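Sunday 21 October 2018

Cadus kitchen. In late, bus. Wanted to finish the pan trials and get the corner cupboard sorted in the same visit, managed most of one and a bit of the other.

Pans first. Carrying on from the September pages, same numbering. For anyone picking this up cold: we burn a measured lot of porridge oats and sugar on to the base, let it go cold overnight, then clean with whatever's being tried and write down how long and how much elbow. Big pan is the reference pan because it's old and worn inside and holds on to everything. Small pans (the Urquijo ones) are too new to tell us much, everything just slides off. Will scuff them up before the next round.

Did 4 runs today.

Run 1, plain hot water, soak then hand. As useless as expected. Loose bits floated, ring stayed put. Stopped when the water went tepid.

Run 2, water plus washing soda. Soaked while I did the cupboard. Better, the ring lifted at the side where the burn is thin. Middle no change. Soda went cloudy and left a bloom on the rim that needed wiping off twice.

Run 3, Brostik paste, small spoon, dry pan, leave, then wet. Smell is strong, open the window NEXT TIME before opening the tin. Paste dries to a crust if you leave it too long, then you are cleaning off the paste as well as the burn. Came away in flakes in the end. Best of the lot on the middle patch. Weighed the tin before I started, 431 g with the lid on. Forgot to weigh it after!! So no usage figure for run 3. Have weighed it now but that is run 3 and run 4 lumped together, see back page.

Run 4, Brostik again but pan damp first. Much nicer to work, no crust. Needs a good strong rinse though, the grit sits in the bottom and goes round and round if the tap is only on half. Full flow straight down the middle, then chase it with the fingers toward the low side. Foams up more than you'd think. Do not tip the first rinse into the right hand basin, the strainer over there fills with grit and then you're picking it out with a teaspoon (did this in September, didn't write it down, wasted half an hour re-learning it in my head).

Ranking so far for the big pan: 4, 3, 2, 1. Thats by feel and by clock both. Want Sigita Hunt to repeat run 4 without seeing my times, she rubs harder than I do and I suspect half the difference is hands.

Also want a run with the tap lower pressure to match the flats upstairs. Not everyone has a tap like this one. Ask about a flow restrictor.

Scourer note — used none today, fingers only for the rinse, cloth for the rubbing in runs 2 to 4. Keep it that way or the old numbers are no use.

Now the corner. Complaint from everybody who cooks in here is the same, the inside corner of the units is awkward. Doors meet on the diagonal and you have to stand bang in the middle of the floor to get at any of them. Tried it with a tray in front of me, then with the big pan, then with nothing, just holding my hands at pan width and turning. Turning is fine with nothing. With the tray you catch the worktop edge on the right hand run unless you tuck your elbows in. Didn't measure it properly as tape is in the other bag. Wants doing.

Knobs: the round ones are the right choice for looks but they do catch a trouser pocket. Tulano catalogue has a flatter one in the same metal, price on the phone, copy in later. Would only change the ones nearest the corner. The pair side by side on the left can stay, they don't bother anyone.

Inside of the corner cupboard not emptied yet. Baking tins at the back, a colander, the fish kettle that's never been used, lids belonging to nothing. My proposal is pans to the left run, tins in the corner, lids stood on edge in a rack. Fish kettle to the charity shop if Sigita agrees. Hinge on the corner door drops when it's fully open, 2 screws loose, tightened both but one hole is chewed. Matchstick and glue.

Floor: fine. Big tiles show every oat. Sweep before run 1 next time not after.

Kitchen corner, and the big pan in the left basin with the tap running.

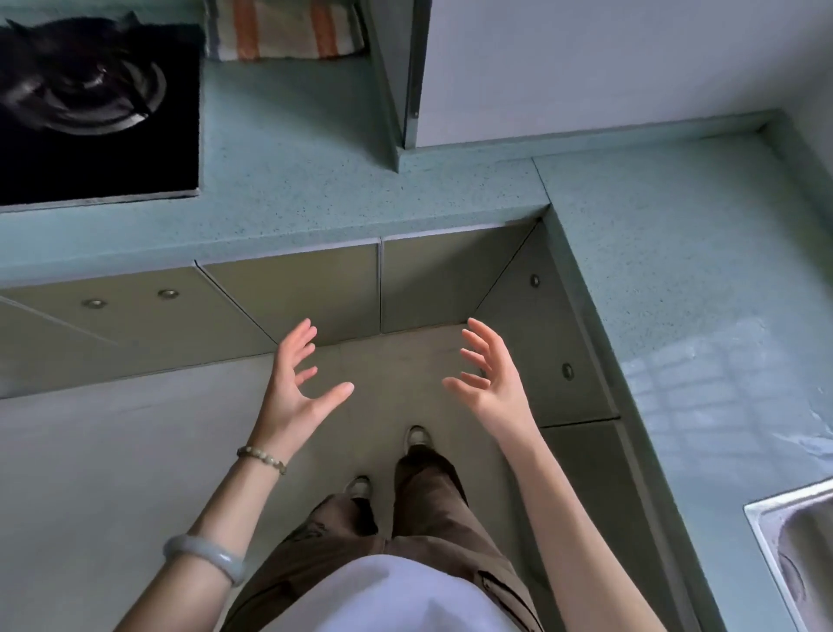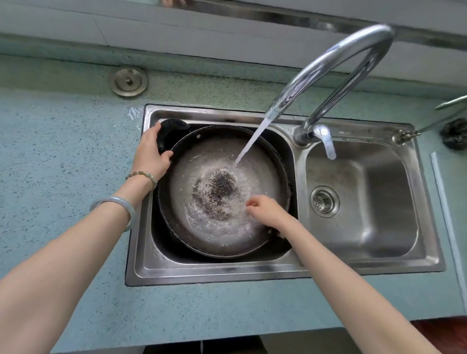

Times for the runs, off the kitchen timer, are on the loose sheet clipped to the inside cover. Handwriting bad on run 2, the last digit is a seven. Will type up when I get a minute.

Things I'm not happy with:

The burn itself isn't the same each time. Oats on the left ring went darker than oats on the back ring and I wasn't careful which ring got used for what. Pick one ring. Suggest back, its slower but more even.

Water temperature. I keep writing "hot". Need the probe. It was in the drawer last month, is not in the drawer now. If you have it please put it back.

Soak time for run 2 ran over while I was faffing with the hinge, so it had a longer go than run 1. Should be repeated with the timer on. Doubt it changes the order but can't say for certain.

For next visit:
tape measure
probe (see above)
second tin of Brostik, and weigh it before AND after every run
matchsticks, wood glue
scuff the Urquijo pans, the green side of a scourer should do it
label for the shelf, marker's gone dry
ask Sigita about 2 hours one evening midweek, she can do run 4 blind and I'll do the cupboard

Cost of paste matters, somebody will ask. If the combined weight is shared out equally it's a fair bit per pan, more than I'd want to pay at home. A thinner smear might do as well. Run 5 then: half a spoon, damp pan, everything else the same. Run 6 quarter spoon if 5 works.

Left the pans drying upside down on a towel. Window shut, tap off, bin taken out. Key back on the hook.

Oats nearly finished, get the cheap ones.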